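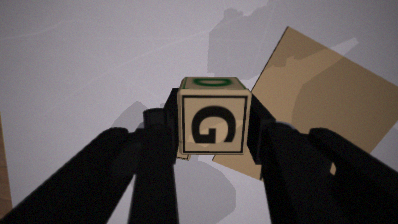
Attachment 1 to ticket 116: simulation view, letter block "G" held between the gripper fingers.

Ticket 116
Subject: Gripper finger selection before purchase request
Opened by: Úna Gallagher, Equipment Planning
Assigned to: Khang Huỳnh, Simulation Support
Status: Closed
Date opened: 2025-01-29

Description of issue
The department intends to purchase two grippers for the block handling station. The quote from Brouwer lists the standard fingers, and the quote from Vuvutard lists a longer set at additional cost. The approved budget line is 3,000 dollars and must cover grippers, mounting parts and shipping. Planning requests confirmation that the standard fingers are suitable before the request is submitted.

Entry 1 - K. Huỳnh
The simulation model has been loaded with the standard fingers. Attachment 1 shows the block clamped from the left and right sides, with the printed letter unobstructed. Please confirm the block size to be used at the station, as the quote request does not state it.

Entry 2 - Ú. Gallagher
Block size confirmed as 4 centimeters. The same size will be used for all letters.

Entry 3 - K. Huỳnh
The first set of runs was discarded. The friction value had been carried over from an earlier project and did not apply to wood. The value was corrected and 14 runs were completed. The block was held in each run. No change to the finger length is recommended on the basis of these results.

Entry 4 - Urszula Sadowski, Purchasing
The Brouwer quote does not include the mounting plate. Please obtain a revised quote - the request cannot be processed without it. The Vuvutard quote exceeds the budget line once shipping is added.

Entry 5 - Ú. Gallagher
Revised quote received with the mounting plate included. The total is within the budget line. Spare finger pads have been moved to the May request.

Resolution
Standard fingers accepted for purchase. Simulation results are to be checked against the physical unit on delivery, under a separate ticket. Closed by K. Huỳnh.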